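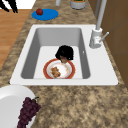 Render: Hiyori Hayashi / Mokano kitchen set, sink task

Forum > Learning from Demonstration > Data collection

Thread: Is anyone getting real value out of sim kitchen demos?

lastcoulomb
Posting one from the Mokano set because I want a sanity check before my boss signs up for more of it. We have 1,656 demos of kitchen tasks, all simulated, all teleoperated. Render up top is from a sink episode, gripper at the rim of the plate with a bit of brown food in it. The pitch is that we pretrain on these, add 60 demos on the real arm, and we're done. I've heard that pitch before. Has it worked for anyone here on something that isn't a block on a table?

pelletgun_ray
Depends what you mean by worked. We did the same mix at Sheehan with drawers and mugs and it helped. Drawers are rigid though. Food scraps on a plate are not. What is that stuff made of in the simulator, one mesh or a pile of little bodies?

lastcoulomb
Pile of separate pieces as far as I can tell from the scene files. No crumbling, no sticking. They slide like dry gravel.

pelletgun_ray
Then your policy is going to learn gravel.

hhayashi
I made the set, so take this with whatever salt you like. Yes, the pieces are rigid. We never claimed otherwise, it's in the readme. What the demos are good for is the reach: getting the hand down into a basin without clipping the rim or the faucet, and finding the plate when it isn't where it was last time. That part carried over for us. The pinch at the end did not, and we retrained it on real data.

lastcoulomb
OK but the readme says "contact-rich manipulation" in the second line. If the contact part has to be thrown out, what am I paying the operators for?

hhayashi
Fair. I'd word it differently today.

dunmore_k
Can I complain about something else. Look at the counter. Apple on a blue mat, grapes, big bowl, speckled stone. Every sim kitchen has fruit lying out like a hotel lobby. My sink at home has a sponge, a fork and somebody's cereal in it. One plate in an otherwise clean white basin is the easiest version of this job.

Orozco_F
Clutter is the cheap part to fix, you randomize it. I'm more bothered by the operators. How many people drove these?

hhayashi
4 for the whole set. 2 of them did most of the sink episodes.

Orozco_F
There it is. So you have two people's habits, 1,656 times over. We hit this on Lastik. One of our drivers always came straight down from above, and the model would do nothing else, even with a pot lid in the way. In your render the hand is right over the top edge of the plate too. Is that the task or is that the driver?

hhayashi
Can't tell you from one frame and neither can you. I can pull the approach angles tonight.

pelletgun_ray
I think Faustino is overdoing it a little. Top-down is the sane way into a sink. There are walls on every side.

Orozco_F
Sure, until the plate is leaning on one of them.

lastcoulomb
What did you do about it on Lastik?

Orozco_F
Capped each driver's share and made people switch between left and right starts. Also kept the failed grabs. We used to delete those and I regret it. If every clip in the set ends well, the model has never seen a drop and has no idea what to do after one.

dunmore_k
Keeping failures hurt us, for the record. Plain behavior cloning copies the failure too. You need labels on them or some kind of reward, and labeling took longer than recording did.

Orozco_F
Yes, label them. I should have said that.

biltent_user
We use Biltent for replay and it can re-render the same episodes with other counters and lighting. Costs nothing in operator time. Might be worth a try before buying more.

pelletgun_ray
Same trajectories in new paint. It'll help the vision side a bit and do nothing for what Faustino is talking about.

biltent_user
Didn't say it would.

hhayashi
Pulled the angles. Sink episodes are mostly within a narrow cone from above, and one driver is much narrower than the other. So Orozco has a point. I'm adding a driver ID column to the metadata, should be up in June.

lastcoulomb
Appreciate you checking. I'm telling my boss no on the bigger package for now. We'll record the 60 real ones first - three drivers at least, plate in different spots - and train on those alone so there's a baseline. If the sim data beats it I'll come back and say so.

dunmore_k
Put a fork in the sink.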